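Closet day, finally

October 2020

Ok quick one, I have bread in the oven and a call after. I did the thing. Emptied the entire closet onto the bed at 8 in the morning so I couldn't go back to sleep in it. Smart or stupid, still deciding.
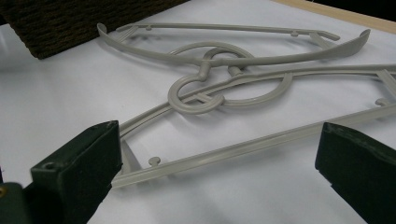
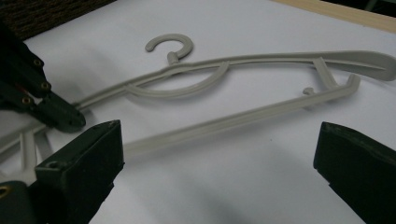
Gray plastic hangers. Photos: Kilian Prantl

So. The reason for all this is March. In March I packed my office clothes to one side, thinking two weeks, maybe three. They have not moved. Blazers with dust on the shoulders. A skirt I bought for a conference that got canceled, tags still on. I stood there holding it way too long.

What I've been wearing instead: two pairs of soft pants, the green sweater, repeat. My sister Aurelia says I look like a retired gym teacher. Fine. I feel like one.

Burgi Eder (old neighbor, moved across town last year, still calls every week) gave me her method over the phone. You put on each thing and walk to the kitchen and back. If you tug at it on the way, out. I thought it was silly but it works really well?? Lost four shirts before lunch. The striped one I've defended for years didn't make it past the hallway.

Pants were worse. Not going into the pants. Let's just say nobody bakes this much and keeps the same waist, and I've made my peace, mostly.

Coats were hard. Mom's camel coat is too big for me and always was, and I'm keeping it, no kitchen walk. It still has a bus ticket in the pocket from Morketthorpe and a cough drop I'm not going to think about. Put it back at the far end where I can find the sleeve in the dark.

Then the sweaters. Folded, not hung, I learned that one the hard way with the blue cardigan that grew shoulders like a linebacker. Valentyna Stasiv sent me a picture of hers rolled up in a drawer like little loaves and now I want that, but my drawers are shallow and one sticks. Project for another weekend. Or never.

Found while digging:
- the other gray glove!!
- a library card, expired
- 300 forint from a trip so long ago I had to look up what it buys (very little)
- a birthday card for In-ho that I wrote and never mailed. His birthday is in the spring. Mailing it anyway.

The donation place isn't taking bags right now, I called, so everything to give away is in the hall and I trip over it going to the bathroom. They said try again in a few weeks. If anybody nearby wears a medium and wants three perfectly good work blouses, write me, I'll leave them on the porch. Porch only, you know how it is.

And the closet itself, I wiped it down, put the summer dresses in the suitcase since it's not like the suitcase is going anywhere, and moved the everyday stuff to the front. It's kind of embarassing how nice it is to open the door now. I've opened it maybe five times today for no reason. Everything has room, you can slide a shirt over without the whole row coming along for the ride.

The office skirt stayed. Tags on. I don't know, I liked it.

Next is the shelf over the coats, which is all shoeboxes and I think a fondue set. Not this week tho. Timer's going, gotta run, will answer comments tonight.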